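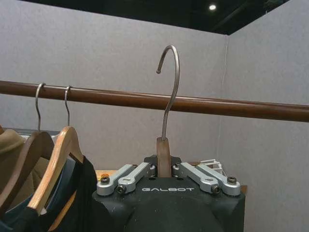

28 August 2025

Wardrobe day, finally! I've been putting it off since February, when we got the rail up and then just sort of threw everything at it and shut the door. So this morning I took the whole lot off, dumped it on the bed (big mistake, the cat was under there) and started over with the hangers.

I am so pleased with the wooden ones. They came from Gisela Lenz when she cleared out the Vutcombe house, and I nearly said no because who needs more hangers? Well — me. The wire ones left those horrible points in the shoulders of my good sweaters and I've been walking around looking like a coat rack. Wood with a plain silver hook, that's all I want from now on. And they look so nice on that dark reddish-brown rail with the gray wall behind, I kept going back in to have a peek before there was a single shirt up.

Ludger Albers called in the middle of it to ask if I still had his gray jacket from the Tremotley weekend. I do! It was behind the winter coats with 2 train tickets in the pocket and a peppermint I did not eat. He can come get it whenever he likes.

Ended up with a bag for the thrift store, mostly pants I've been lying to myself about. The green dress stays. I don't care, I might go dancing.

Still to do: shoes, scarves, and that awful box on the top shelf. Soup for supper and my back is killing me — going to bed early, once I've moved the rest of the pile off it.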